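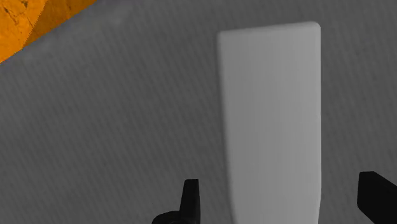 Figure 2. Simulated gripper view in the Gronlow task, with the two fingers open on either side of the grey slab.

4.2 What the students built first

We ran Gronlow as a club project at Forneck, two afternoons a week through June, and I'll admit I expected everyone to fight over the real arm. They didn't! Most of them were happiest in the simulator, where a bad grasp costs nothing and you can have another go straight away (and another, and another). Each team had 60 tries per version of their controller, and they could change whatever they liked between versions.

The slab in Figure 2 was the one they grumbled about most. It's plain and pale, so there isn't much on its face for a vision program to hold on to, and the sides draw in a little towards the bottom of the view. Two teams went after the edges. The others used the top corners, one of which is visibly rounder than its neighbour, and that led to a long and rather cheerful argument about which corner to trust. We left them to it. Both approaches went into the Cistby round on 5th July, and I come back to the scores in Section 8.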